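Chapter 4: Shapes, Holes and Holders

Start with the tray, not the theory. Sorting toys look like nursery stuff, and mostly they are, but everything in the next 43 pages comes back to one question: does this part go in that space, and which way round?

Three words first. A part is the thing being placed. A cavity is the space cut for it. A holder is anything that keeps a part where you left it - a cradle, a notch, a groove in a block. Students mix up the last two constantly. A cavity matches the outline of its part. A holder only has to stop it rolling or falling over. Big difference, and we use it again in the section on packing.

Outline next. Take a hexagonal prism. From the end, six sides. From the side, a rectangle. So one part, two outlines, and it may pass through two quite different openings depending on how you turn it. A round peg is kinder: spin it on its long axis and nothing changes. A star is fussier, five positions per turn and no others. Write the number of good positions next to each shape in your notebook. You'll want it for Table 4.2.

Foam is a good material to learn on. Gives a little, forgives a clumsy hand. Wood doesn't. The Flultwood boards used in the older edition were cut so tight that half the class at Staltham gave up on the star, and Nithin Kartha, who ran the sessions that October, ended up sanding the edges himself. Clearance (the gap between part and cavity) is the subject of 4.3, so dont worry about figures yet.

Look at where things stand before anything is placed. A board set toward the back of a bin leaves floor in front and hides whatever is behind it. Sloping walls take up reach at the sides. 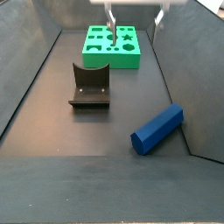
Fig. 4.1 and 4.2. Green foam board, blue prism, curved holder.

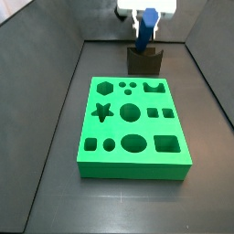 Now the working order. Pick the part up. Turn it to the outline you need. Bring it over the opening, lower it, let go. Sounds like nothing. Most mistakes happen at the turn - people start lowering while the part is still coming round, and it catches on the rim. Finish one move, then begin teh next.

Exercise 4a needs a board, any board, and a partner. One calls the shape, one places it, eyes shut for the last four. Swap. Keep the misses as well as the hits, we plot both in 4.2.

Zutum Learning, Staltham - copyright 2021 - back to top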